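Trikcombe wants old appliances out of the ditch

TRIKCOMBE – The town will start taking small appliances at the Teseck Road yard in March, no fee, after a winter of stuff getting dumped along the creek road. Toasters, coffee makers, microwaves, fans, that sort of thing. No fridges. No air conditioners.

Limit is two items per household per visit. Bring a utility bill or anything else with a Trikcombe address on it. Gate opens at 8 a.m., last car in at 3:30.

The town has set aside $2,000 for the first 60 days, mostly hauling. A contractor out of Ulloa will pick up the bins and take them to the sorting plant in Plosa. If the money runs out early the bins close early, the public works office said, and the question goes back to the council in May.

Until now the only choice was the county site in Ulloa, which charges by the item and is closed most afternoons. Plenty of people didnt bother.
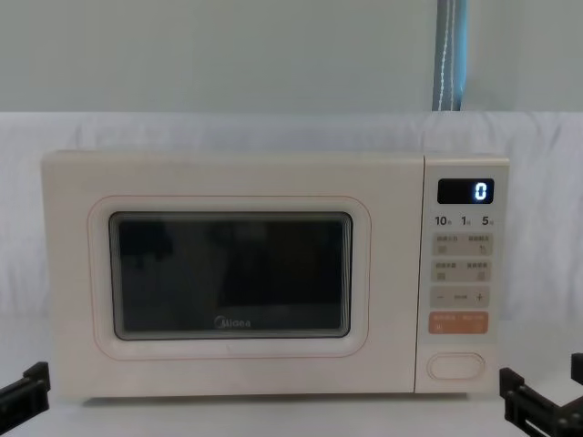 One Teseck Road resident told the council the two-item limit was too low, that anybody cleaning out a parent's house would be driving back and forth all week, and asked whether landlords would get to use the yard at all. Landlords can, the office answered, but for one unit at a time and with the same limit.

Fines go up too. Dumping an appliance on town land or in the creek is now $300, was $200. Warnings are gone. The ordinance passed without much talk, the fee schedule took longer – nearly an hour on whether a box fan and a heater count as one item or two. They count as two. 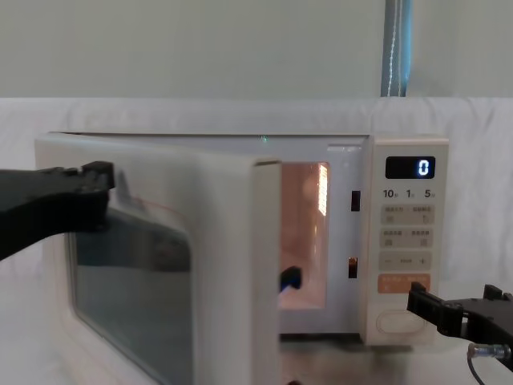 Yard staff want things empty and clean before drop-off, cords taped or tied. Nothing with a battery still in it. For microwaves, swing the door wide open at home and check inside, take the glass plate out if there is one and wrap it seperately. Don't take the cover off or try to pull parts, even if it's been unplugged for months. Crews won't accept a unit that has been opened up. Same goes for anything with a cut cord.

Working items can go on the swap shelf by the gate, first come first served, left there at your own risk. Anything on the shelf past a week goes in the bin.

Batteries, paint and motor oil stay on the old schedule – the spring drop-off, date not set yet. Signs for the yard go up later this month.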